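This site uses cookies to keep you signed in and remember your settings. Accept | Manage

Imrie Flooring & Fit-Out Forum > Commercial Interiors > Carpet

Floor tape on low-pile carpet – what holds, and what comes off clean?

April 2019

mirjana_p
We're marking out storage bays and a walkway in a ground floor unit at Clombridge. It was offices before, so it's carpeted all the way through and the landlord won't let us lift it. Low-pile commercial stuff, glued down. I need lines that people will see and that stay put for the length of the lease, then come off without leaving a mess. I've done plenty of this on sealed concrete and none on carpet. What are people using?
Mirjana Pavlović

gluepot
Vinyl lane tape, two inch. Vacuum twice, lay it, go over it with a hand roller. Don't stretch it off the roll or it creeps back and lifts at the ends.

Herkavby_Stu
I'd disagree with vinyl on anything with a pile. We put down 600 feet of it at the Herkavby building and the edges were gray with lint inside three weeks. Hook-backed strip costs more but you can pick it up and move it, and there's no glue to worry about.

gluepot
Hook strip only grips loop pile. On cut pile it slides. She hasn't said which it is.

mirjana_p
I think it's loop, but it's so flat I had to get down on my knees to look. Does color matter? The carpet is a sort of gray-blue.
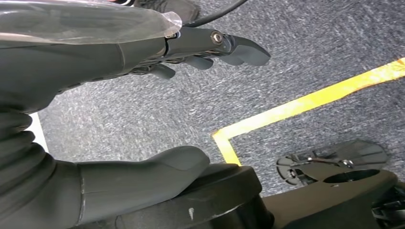

tapeline7
Color matters more on carpet than on concrete, in my view. A patterned carpet breaks up a weak line, and blue-gray with light and dark flecks is about as common as office flooring gets. Bright yellow reads well on it, even on a short run around a corner. White I'd avoid, as it looks dirty early and next to pale flecks it doesn't stand out much. Red is fine, but some sites keep that for fire equipment, so check first.

Herkavby_Stu
Agree on yellow. For corners, are you folding or cutting?

tapeline7
Cutting. Lay both runs long so they overlap, cut through both layers at 45 degrees with a new blade, take out the waste. Light pressure or you'll go into the backing.

gluepot
I don't miter on carpet. You're asking for a slit in the landlord's floor. Overlap them square and press down hard. Nobody is going to inspect your corners.

tapeline7
An overlap is a raised edge, and raised edges catch cart wheels. I've cut 107 corners on one job and didn't mark the carpet. Slide a scrap of thin plastic sheet under if you're worried.

gluepot
Then you have a steadier hand than most of my crew.

mirjana_p
There will be carts, small ones. I'll try the plastic under the cut. What about getting it off at the end?

Davano_Fit
Pull slowly and low, back along itself, and warm it with a hair dryer if it's been down a long time. Test it before you commit. Put a foot of each tape behind a door, leave it a week and pull it up. We skipped that once and spent nearly 7 hours getting residue out of a hallway.

Herkavby_Stu
And keep the carpet cleaners away from the lines. Hot water extraction lifts vinyl every time. Ours came up in November after the contractor went straight over it.

mirjana_p
OK. I've ordered one roll of yellow vinyl and a sample of the hook strip. Both are going behind the kitchen door. I'll post again when I've pulled them up.

gluepot
Write the date on the tape. You'll forget.

14 replies hidden – sign in to view
Share (3) | Follow this thread

Related threads
Carpet tile or broadloom for a shared workspace
Removing old adhesive from glue-down carpet
Walkway widths for hand carts
Chair mats that don't slide on loop pile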